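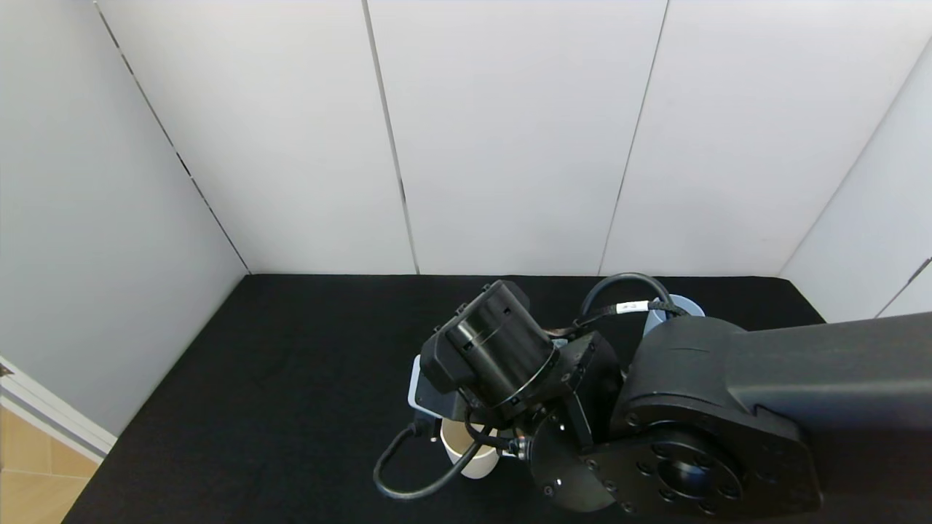 Department of Building Physics, Clorham Technical College

Chapter 2
Surface Finish and Room Light

Light that reaches a work surface comes by two paths. Part of it travels straight from the lamp or window. The rest strikes a wall, ceiling or floor first and is sent on from there. The second part is called the reflected component, and its size depends mostly on the finish of the large surfaces in the room.

A matte white wall returns most of the light that falls on it and spreads it in all directions. A black cloth returns very little. When the two meet along one edge, the eye adjusts to the brighter side, and detail on the dark side becomes harder to read. Designers call this the contrast limit of the room.

Section 2.1 defines reflectance and gives the method of measurement used by Polishchuk and Dmytriv. Section 2.2 covers gloss. Section 2.3 deals with panel joints, which show as dark lines under side lighting even when the panels are flat. The worked problem in Section 2.4 uses a drafting room in Pornance with 29 wall panels and a measured level of 258 lux at desk height. Repainting the ceiling is treated separately in Section 2.5.

Readers should know the units introduced in Chapter 1. Reflectance values for common finishes are listed in the table on page 222.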